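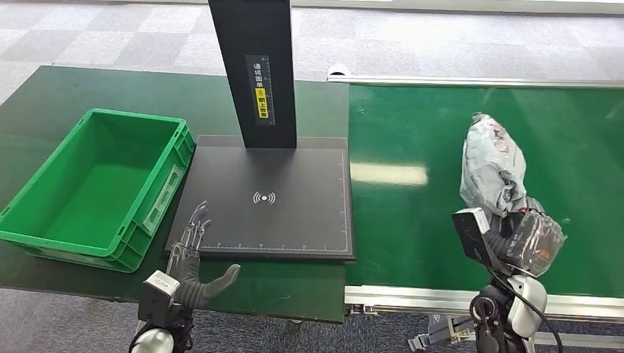 4. Setting up the parcel station

Do section 3 (belt) first. Table next to belt, pad in the middle of the table, crate on the side away from the belt. Same at every Werklow bench so people can swap over without thinking.

4.1 Place the pad

1. Wipe the table top. Dry cloth only.
2. Lay the black pad flat, post at the back. Scale edges go toward you and toward the belt.
3. Press each corner. If it rocks, lift it and check for grit or a bit of tape underneath.
4. Run the cable behind the post and down the back of the table. Not across the front, not under the crate.
5. Wait for the Hanon box under the bench to show a steady light. Can take a minute after a cold start.

Note: the ruler ticks and numbers are printed on. No solvent, no scraper. Damp cloth is fine once it's unplugged.

4.2 Place the crate

6. Empty green crate, left of the pad. Check the bottom for old labels and peel them out.
7. Leave a finger's width between crate and pad. A crate sitting on the pad edge throws the weight off and you wont see it until the count is wrong.
8. Label area on the side of the crate faces the pad.

Crate can sit a little crooked, doesn't matter. Touching the pad does matter.

4.3 Zero and test

9. Nothing on the pad. Hands off too. Hold ZERO on the Hanon box for 3 seconds.
10. Put the 1000 g test weight on the wireless symbol. Screen should read 1000. If it doesn't, take the weight off, zero again, try once more. Still wrong, go to 4.6.
11. Scan the test card that came with the kit. Number on the screen should end in 152. Any other ending means you have a card from another bench, so go find yours.

4.4 Running parcels

12. Take one parcel from the belt. One.
13. Shipping label up. The yellow sticker on the post says the same thing in Chinese (朝上放置, place facing up).
14. Set it down over the wireless symbol, long side along the bottom scale. Let go.
15. Wait for the beep, then move it to the crate.
16. Crate limit is 40 parcels or level with the rim, whichever comes first. Swap in an empty one and go back to step 6.

Soft plastic bags: flatten the wrap over the label with your palm first. Wrinkles and shine are the usual cause of a missed read. Loose film hanging off a parcel gets tucked under or trimmed before it goes on the pad.
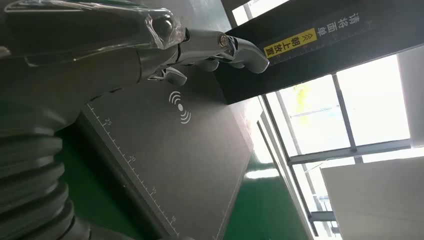
Reading the side scale: numbers go 10, 15, 20, 25 as you move up that edge. Read from the tick the parcel edge touches, and look straight down at it. From an angle you'll be off by a tick, sometimes more.

4.5 Cautions

CAUTION: Keep sleeves, lanyards and loose film clear of the belt. Stop the belt before you reach for anything stuck.

CAUTION: Don't lean on the post. Don't hang tape rolls off it either.

CAUTION: No drinks on the table.

4.6 If it goes wrong

No beep: label is upside down or creased. Flatten, turn, set down again.
Two beeps: it read another parcel too. Clear the pad, rescan.
Weight drifting: crate is touching the pad, or the cable is pulling on it. Fix that, then zero.
Glare on the label: turn the parcel a quarter turn. Overhead lights do this on glossy wrap.
Screen stuck: unplug the Hanon box, plug it back in, repeat steps 9 to 11. You dont need to redo the belt.

Replacement pads and posts are ordered together as one Maglaya kit. Nustar test cards are separate, ask for the bench number when you order.

Section revised Aug 18, 2026. Next: section 5, end of shift.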